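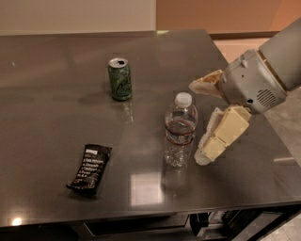
Steel table: can I clear up lunch without leaving smears?

pipkin_w
I bought a Wenex stainless table for the utility room and it's lovely, but every single thing shows on it! Lunch today was a can of pop, a bottle of water and a snack bar, and you'd think I'd fed a rugby team. What does everyone wipe theirs with? And does the wrapper go in the recycling? Mine's black with white writing too tiny for my eyes.

Solanki_Sid
Washing-up liquid, warm water, then a dry cloth. Always go with the grain. I paid 559 for mine and it's never had anything fancier near it.

mrs_flelter
Disagree, sorry Sid. Soap leaves a film on mine however much I rinse. I use a drop of baby oil on kitchen roll (a 500 ml bottle lasts forever).

Solanki_Sid
Baby oil where you eat? No thanks.

pipkin_w
Ha, don't fall out! There's still a fair bit of water in the bottle, so I'm hanging on to that.
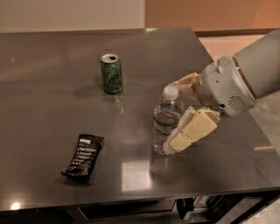

I do like how the shine sets everything off, mind you, even the smudgy bits. Still no wiser about the wrapper though.

budirora_lane
General waste round our way. Rinse the can, and leave the cap on the bottle when it's empty. Your council might be different, so check.

mrs_flelter
Our big shop takes wrappers by the door. I save them up in a carrier bag.

pipkin_w
Oh, good idea, I'll have a look in ours. Trying Sid's way first, then the oil.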